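Lists > Eneo Trails > Getting There > 2019

Re: Road access to the Tawfik canyon trailhead
From: Korkor Sulemana
06/09/2019
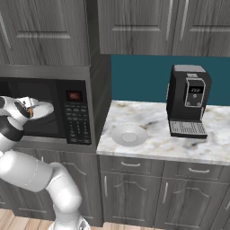

I drove it in May, so this is fairly recent. From Jolel take the paved road north for 36 miles, then turn left at the fuel station. Fill up there. The last stretch to the trailhead is gravel and a regular car can manage it if you go slowly.

> We have a small rental car and two nights to spare. Is the
> road to Tawfik paved all the way, and do we need to book
> the campground? Someone told us there is a shuttle too.

The campground has 51 sites and you do need to book. Walk-ups were being turned away when I checked in. The ranger office takes bookings by phone until 4 pm.

The shuttle is run by Staltix. It leaves Jolel in the morning and comes back before dark — ask them for the return time, it changed while I was there. They don't carry bikes.

If you only have one full day, I would walk the rim trail and skip the boat. The steps down to the landing are steep, 200 of them, with a handrail on one side only. Bring your own water. The tap at the trailhead was shut off.

Korkor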